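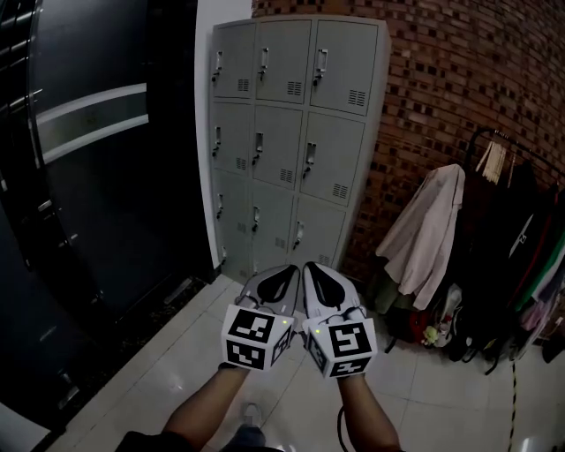

4장. 설치 및 초기 설정. 이 장은 Stotar 1000 무정전 전원장치(이하 본체)를 개봉한 뒤 부하 기기를 연결하고 관리 프로그램에 등록하기까지의 절차를 다룬다. 본체는 상용 전원이 정상일 때 입력 전원을 그대로 출력하고, 정전이나 전압 이상이 감지되면 내장 배터리로 전환한다. 운전 상태는 전면 표시등의 색과 점멸 방식으로 구분한다. 표시등은 사진에 켜져 있는 녹색 불빛처럼 크기가 작으므로, 본체를 책상 아래나 선반 안쪽에 둘 경우 평소 서 있는 위치에서 불빛이 보이는지 먼저 확인한 다음 자리를 정한다. 표시등의 의미는 4.6절에 정리되어 있다.

통합 검색 검색어를 입력하세요 전체 설명서 부품 자주 묻는 질문 검색

4.1 설치 전 확인

포장에는 본체, 입력 전원 코드, USB 통신 케이블, 배터리 분리 확인표, 벽면 고정용 브래킷, 인쇄 설명서가 들어 있다. 누락된 품목이 있으면 설치를 진행하지 말고 구입처에 문의한다. 외함이 찌그러졌거나 내부에서 부품이 굴러다니는 소리가 나는 본체에는 전원을 넣지 않는다.

본체는 배터리 커넥터가 분리된 상태로 출하된다. 커넥터를 연결하지 않고 전원을 넣으면 표시등이 적색으로 점멸하고 화면에 오류 코드 29가 표시된다. 고장이 아니며, 4.3절의 절차를 마치면 사라진다.

설치 장소는 다음 조건을 모두 만족해야 한다.

- 실내이며 직사광선이 닿지 않는 곳
- 물이 튀거나 결로가 생기지 않는 곳
- 바닥이 수평이고 본체와 부하 케이블의 무게를 견디는 곳
- 접지가 확인된 벽면 콘센트에 전원 코드가 직접 닿는 곳
- 좌우 통풍구와 벽 또는 가구 사이에 손바닥 너비 이상의 간격을 둘 수 있는 곳

주의: 카펫 위에 눕혀 설치하지 않는다. 하부 흡기구가 막히면 충전 중 내부 온도가 올라가 배터리 수명이 줄어든다.

주의: 밀폐된 수납장 안에는 설치하지 않는다. 뒤판이 트인 수납장은 사용할 수 있으나 문을 닫은 상태에서 충전 시험을 한 번 실시하고, 시험 중 팬이 최고 속도로 계속 회전하면 다른 곳으로 옮긴다.

참고: 추운 곳에 보관하던 본체를 따뜻한 실내로 옮긴 경우에는 포장을 연 채로 두 시간 이상 둔 다음 작업한다.

4.2 부하 용량 계산

본체의 정격 출력 용량은 1000 VA이며, 연속 사용 시 유효전력은 568 W를 넘지 않아야 한다. 두 값 가운데 먼저 도달하는 쪽이 한계가 된다. 소형 서버, 공유기, 네트워크 저장장치처럼 전원 어댑터를 쓰는 기기는 VA 값과 W 값의 차이가 클 수 있으므로 두 값을 따로 합산한다.

1. 연결할 기기의 명판에서 정격 전압과 전류를 읽는다. 어댑터를 쓰는 기기는 어댑터의 입력 쪽 표기를 읽는다. 출력 쪽 표기를 사용하면 값이 작게 계산된다.
2. 기기별로 전압과 전류를 곱해 VA 값을 구한다.
3. 명판에 소비전력이 W로 적혀 있으면 그 값을 따로 기록한다.
4. 모든 기기의 VA 값과 W 값을 각각 더한다.
5. 두 합계가 모두 정격 이하인지 확인한다. 하나라도 초과하면 정전 시 유지할 필요가 없는 기기를 제외하고 다시 계산한다.

정전 시 유지할 기기와 그렇지 않은 기기를 구분하는 기준은 다음과 같다. 저장장치와 그 저장장치에 쓰기 작업을 하는 컴퓨터는 배터리 출력에 연결한다. 종료 신호가 네트워크를 통해 전달되는 구성이라면 공유기와 스위치도 같은 본체의 배터리 출력에 연결해야 한다. 공유기가 먼저 꺼지면 종료 신호가 도달하지 않는다. 프린터, 스피커, 탁상용 조명은 서지 보호 전용 출력으로 충분하다.

경고: 레이저 프린터, 전열기, 헤어드라이어, 진공청소기, 에어컨은 본체의 어느 출력에도 연결하지 않는다. 기동 전류가 커서 과부하 차단이 동작하며, 반복되면 출력 릴레이가 손상된다.

경고: 생명 유지 또는 의료 목적의 기기에는 본체를 사용하지 않는다.

4.3 배터리 연결

작업 전 손목시계, 반지 등 금속 장신구를 벗는다. 젖은 손으로 작업하지 않는다.

1. 입력 전원 코드가 벽면 콘센트와 본체 양쪽에서 모두 빠져 있는지 확인한다.
2. 본체를 부드러운 천 위에 옆으로 눕힌다. 통풍구가 위를 향하게 한다.
3. 전면 하단의 배터리 덮개를 누른 채 아래로 민다. 덮개가 뻑뻑하면 좌우를 번갈아 누른다. 드라이버로 젖히지 않는다.
4. 배터리 팩의 손잡이 끈을 잡고 커넥터가 보일 때까지 앞으로 당긴다. 케이블을 잡고 당기지 않는다.
5. 커넥터에 붙은 절연 테이프를 떼어낸다.
6. 본체 쪽 커넥터와 배터리 쪽 커넥터의 색을 맞추고 딸깍 소리가 날 때까지 끼운다.
7. 배터리 팩을 끝까지 밀어 넣는다. 케이블이 팩과 외함 사이에 끼이지 않도록 위쪽 홈에 정리한다.
8. 덮개를 닫고 본체를 바로 세운다.

참고: 커넥터를 끼울 때 작은 불꽃이 한 번 튈 수 있다. 내부 콘덴서가 충전되면서 생기는 정상 현상이다. 불꽃이 이어지거나 냄새가 나면 즉시 분리하고 사용을 중지한다.

주의: 배터리 팩은 Indmont 규격품만 사용한다. 외형이 같은 다른 팩은 온도 감지선의 배열이 다를 수 있으며, 이 경우 충전 전압 보정이 이루어지지 않는다.

4.4 입력 전원 연결과 첫 충전

1. 입력 전원 코드를 본체 후면 입력 단자에 끝까지 꽂는다.
2. 반대쪽 플러그를 접지형 벽면 콘센트에 직접 꽂는다. 멀티탭, 연장선, 타이머 콘센트를 거치지 않는다.
3. 부하 기기를 연결하지 않은 상태로 둔다.
4. 전면 전원 버튼을 신호음이 한 번 날 때까지 누른다.
5. 자가 진단이 진행되는 동안 버튼을 누르지 않는다. 팬이 잠시 회전한 뒤 멈추고, 표시등이 녹색으로 천천히 점멸하면 충전이 시작된 것이다.
6. 표시등이 녹색으로 계속 켜질 때까지 여덟 시간 이상 충전한다.

첫 충전 중에도 출력은 공급되지만, 이때 정전이 발생하면 유지 시간이 설계값에 미치지 못한다. 첫 충전을 마치기 전에는 중요한 작업을 하는 기기를 연결하지 않는다. 충전 중 외함 윗면이 미지근해지는 것은 정상이다.

배선 이상이 감지되면 후면의 배선 표시등이 적색으로 켜진다. 접지선이 연결되지 않았거나 극성이 바뀐 상태이므로 다른 콘센트에 꽂아 비교한다. 다른 콘센트에서도 같은 표시가 나오면 건물의 접지 상태를 전기 기술자에게 점검받는다. 접지가 없는 상태에서는 서지 보호 기능을 보장하지 않는다.

4.5 부하 기기 연결

후면 출력은 두 구역으로 나뉜다. 왼쪽 열은 배터리 및 서지 보호 출력, 오른쪽 열은 서지 보호 전용 출력이다.

1. 연결할 기기를 모두 정상 종료하고 전원을 끈다.
2. 저장장치와 컴퓨터를 왼쪽 열에 연결한다.
3. 공유기와 스위치의 어댑터를 왼쪽 열에 연결한다. 어댑터가 옆 출력을 가리면 동봉되지 않은 짧은 연장 코드를 한 개까지 사용할 수 있다.
4. 나머지 기기를 오른쪽 열에 연결한다.
5. 공유기, 스위치, 저장장치, 컴퓨터 순서로 전원을 켠다.
6. 화면의 부하 막대가 네 칸 이하인지 확인한다. 다섯 칸이면 연속 사용 한계에 도달한 것이므로 기기를 하나 이상 분리한다.

주의: 출력 단자에 서지 보호형 멀티탭을 연결하지 않는다. 배터리 운전 중 파형이 왜곡되어 보호 소자가 과열될 수 있다.

주의: 본체의 출력을 다른 무정전 전원장치의 입력에 연결하지 않는다.

케이블은 통풍구 앞을 지나지 않게 정리한다. 전원 케이블과 통신 케이블을 한 묶음으로 단단히 조이지 말고, 교차가 필요하면 직각으로 교차시킨다. 묶음 띠는 손으로 풀 수 있는 것을 사용한다. 배터리를 교체할 때 본체를 앞으로 꺼낼 수 있도록 후면 케이블에 한 뼘 정도의 여유를 둔다.

4.6 표시등과 신호음

녹색 계속 켜짐: 상용 전원 운전, 충전 완료.
녹색 느린 점멸: 상용 전원 운전, 충전 중.
황색 계속 켜짐: 배터리 운전. 신호음이 간헐적으로 난다.
황색 빠른 점멸: 배터리 잔량 부족. 신호음 간격이 짧아지며 곧 출력이 차단된다.
적색 점멸: 배터리 미연결 또는 교체 필요. 화면의 오류 코드를 확인한다.
적색 계속 켜짐: 과부하 또는 내부 고장. 부하를 분리하고 다시 켠다.
꺼짐: 출력 차단 또는 야간 모드.

야간 모드에서는 상용 전원 운전 중에 표시등과 화면이 꺼진다. 배터리 운전으로 전환되면 설정과 관계없이 다시 켜진다. 전원 버튼과 음소거 버튼을 동시에 누르면 야간 모드가 켜지거나 해제된다. 색 구분이 어려운 사용자는 화면 상단의 문자 표시를 이용한다.

신호음은 음소거 버튼으로 끌 수 있으나 잔량 부족 경고음은 끌 수 없다.

4.7 Hamdy 관리 프로그램 등록

Hamdy는 본체의 상태를 읽고 정전 시 컴퓨터를 자동으로 종료하는 프로그램이다. 펌웨어 301 이상에서 네트워크 종료 기능을 사용할 수 있다. 그보다 낮은 펌웨어에서는 USB로 직접 연결된 컴퓨터 한 대만 종료할 수 있다.

1. 동봉된 USB 통신 케이블로 본체와 컴퓨터를 연결한다. USB 허브를 거치지 않는다.
2. Hamdy 설치 파일을 관리자 권한으로 실행한다.
3. 설치가 끝나면 장치 목록에 Stotar 1000이 나타나는지 확인한다. 나타나지 않으면 케이블을 다른 포트에 꽂고 목록을 새로 고친다.
4. 장치를 선택하고 펌웨어 항목의 숫자를 확인한다.
5. 업데이트가 필요하면 배터리가 완전히 충전된 상태에서 실행한다. 진행 중에는 케이블을 뽑지 않는다.
6. 관리자 암호를 설정한다. 초기 암호 상태에서는 네트워크 종료 기능이 켜지지 않는다.
7. 종료 조건을 지정한다. 잔여 시간 기준과 경과 시간 기준 가운데 하나를 고른다.
8. 저장장치를 네트워크로 종료하려면 ‘연결 장치’ 탭에 저장장치의 주소를 입력하고 시험 신호를 보낸다.

종료 조건은 저장장치가 완전히 꺼지는 데 걸리는 시간을 먼저 재고 정한다. 디스크가 여러 개인 저장장치는 종료에 몇 분이 걸릴 수 있다. 잔여 시간 기준을 쓸 때는 측정한 시간의 두 배를 입력한다. 경과 시간 기준은 정전이 짧게 자주 일어나는 지역에 적합하지만, 배터리가 노후하면 지정한 시간 전에 출력이 끊길 수 있으므로 교체 주기를 지켜야 한다.

참고: 컴퓨터의 절전 모드가 켜져 있으면 종료 신호를 받지 못하는 경우가 있다. 전원 옵션에서 USB 선택적 절전을 해제한다.

참고: 정전이 복구된 뒤 컴퓨터를 자동으로 켜려면 컴퓨터 펌웨어 설정에서 전원 복구 시 동작을 ‘켜짐’으로 바꾼다. Hamdy에서는 이 항목을 변경할 수 없다.

4.8 동작 시험

첫 충전과 등록을 마친 뒤 다음 시험을 실시한다. 저장하지 않은 작업이 없는 상태에서 진행한다.

1. 화면의 잔량 표시가 최대인지 확인한다.
2. 부하 기기가 모두 켜져 있는지 확인한다.
3. 벽면 콘센트에 스위치가 있으면 스위치를 끄고, 없으면 분전반에서 해당 회로를 차단한다. 플러그를 뽑는 방법은 접지가 함께 끊어지므로 사용하지 않는다.
4. 표시등이 황색으로 바뀌고 신호음이 나는지 확인한다.
5. 컴퓨터와 공유기가 꺼지지 않고 계속 동작하는지 확인한다.
6. Hamdy 화면에 ‘배터리 운전’이 표시되는지 확인한다.
7. 종료 조건에 도달할 때까지 기다려 저장장치와 컴퓨터가 순서대로 꺼지는지 확인한다.
8. 전원을 복구하고 표시등이 녹색 점멸로 돌아오는지 확인한다.

시험 중 기기가 꺼졌다 켜지면 해당 기기가 오른쪽 열에 꽂혀 있지 않은지 본다. 왼쪽 열에 있는데도 꺼진다면 전원 공급 장치가 전환 시간을 견디지 못하는 것이다. Hamdy의 감도 설정을 ‘높음’으로 바꾸고 다시 시험한다. 감도를 높이면 사소한 전압 변동에도 배터리로 전환되어 배터리 소모가 늘어난다.

시험은 반년에 한 번 되풀이한다. 여름철 낙뢰가 잦은 지역에서는 9월에 한 번 실시하고 결과를 기록해 두면 배터리 상태를 비교하기 쉽다. 시험 직후에는 잔량이 회복될 때까지 다시 시험하지 않는다.

4.9 장기 보관과 이전 설치

본체를 한 달 이상 사용하지 않을 때는 완전히 충전한 뒤 전원을 끄고 배터리 커넥터를 분리한다. 보관 중에도 석 달마다 꺼내어 충전한다. 방전된 채 보관한 배터리는 충전되지 않을 수 있으며 보증 대상에서 제외된다.

본체를 다른 장소로 옮길 때는 반드시 커넥터를 분리하고 세운 상태로 운반한다. 택배로 보낼 경우 배터리 팩은 별도 포장이 필요할 수 있으므로 운송사에 먼저 문의한다. 사용한 배터리는 일반 쓰레기로 버리지 않고 지정된 수거처에 맡긴다. 부품 주문과 배터리 교체 접수는 Vovville 서비스 창구에서 받는다.

댓글 4

파란지붕
오류 코드 29 때문에 교환 신청할 뻔했습니다. 커넥터 안 꽂은 거였네요. 이 내용을 포장 상자 겉면에도 적어 주면 좋겠습니다.

nas_2bay
저장장치 종료 시간의 두 배로 잡으라고 해서 재 보니 4분 걸렸습니다. 8분으로 넣었더니 시험 때 문제없이 꺼졌어요. 공유기를 오른쪽 열에 꽂아 놔서 처음엔 신호가 안 갔습니다.

느티나무
야간 모드 해제가 안 됩니다. 버튼 두 개를 동시에 눌러도 반응이 없는데 펌웨어 문제일까요?

 └ 파란지붕
 저도 그랬는데 살짝 누르면 안 되고 신호음 날 때까지 꾹 눌러야 합니다.

문의: Vovville 서비스 창구 | 설명서 최종 수정 2026년 4월 1일 | © Stotar. 무단 전재 및 재배포 금지 | 맨 위로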